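The Flakham night bus is coming back, and I am way too happy about it

Well, I got the email on Monday at lunch and read it twice standing in line for soup. The 188, our late bus between Flakham and Murau, starts running again in November. If you moved here after it got cut, you've probably never heard of it. If you lived here before, you have a story about falling asleep on it and waking up at the depot.

The short version: two buses each way, Thursday through Saturday, with the last one leaving Murau station at 12:40 in the morning. It stops at the hospital, the old mill and the bottom of our hill, same as it used to. The new part is a stop outside Onik, the bakery warehouse, where the night shift has been sharing rides or walking the shoulder of the county road in the dark.

I signed the petition back in the spring and figured that was the last I'd hear of it. They wanted 700 names and I thought, good luck, this is a town where you can't get a dozen people to a barbecue. They ended up with 4000! Plenty of those came from Murau, where folks apparently like our side of the river more than they let on. (It's the pie. It has to be the pie.)
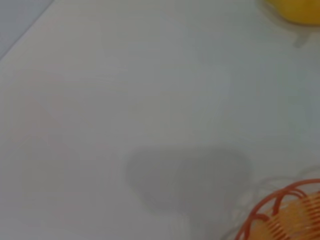

Fares stay the same as the daytime bus, and your monthly pass works too. I called to ask about bikes, and the rack on the front holds two, first come, first served. Dogs ride free if they're on a leash. The woman on the phone didn't know yet if the stop by the mill would get its shelter back — the old one came down in a storm and all that's left is the bench, which faces the wrong way.

Hầu, the noodle place across from Murau station, is already planning to keep its kitchen open until midnight on bus nights. I went over Saturday and the owner told me they used to sell 200 bowls on a good Friday when the late bus was running, a lot of them to people killing time before the ride home. I was one of those people. Get the one with the pickled mustard greens.

For now this is a six-month trial, so if you want it to stick around, you have to ride it. The county will look at the numbers in the spring. Printed timetables should be at the library and the hospital front desk by the end of the week, and I'll put the times up on this page as soon as I have a copy in my hands. First bus out of Flakham is at 10:15 at night, and I'll be on it, probably hungry.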